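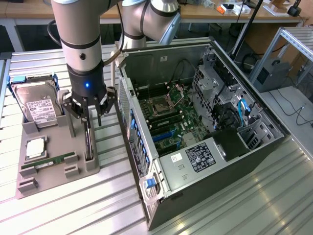 A memory module and a 3.5-inch hard disk drive on the workbench.

Stilstead extends free computer reuse scheme to village libraries

Stilstead Council press office
January
Shares: 104 | Comments: 8

Stilstead Council has agreed to extend its computer reuse scheme to every branch library in the district. Residents and small businesses will be able to hand in unwanted desktop computers, laptops and monitors during normal opening hours, free of charge.

The scheme began at the Burnis recycling centre and has so far taken in 2770 items. Equipment that can be put back into service is offered to schools, community groups and households without a computer at home. The remainder is broken down for parts and materials.
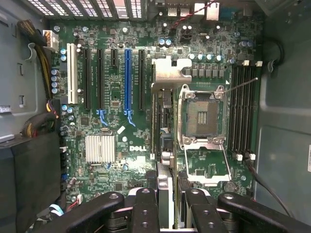 Under the new arrangements, collections from the libraries will be carried out by Laitinen, the council's existing waste contractor. Storska will continue to handle data erasure and will issue a certificate to any donor who requests one. Donors are asked to remove personal files beforehand and to bring power leads where they have them.

The council has set aside 100 refurbished computers for pupils starting secondary school. Applications should be made through the pupil's current school.

Printers, televisions and loose batteries cannot be accepted at libraries and should be taken to Burnis as before.

Media enquiries should be sent to the Stilstead Council press office.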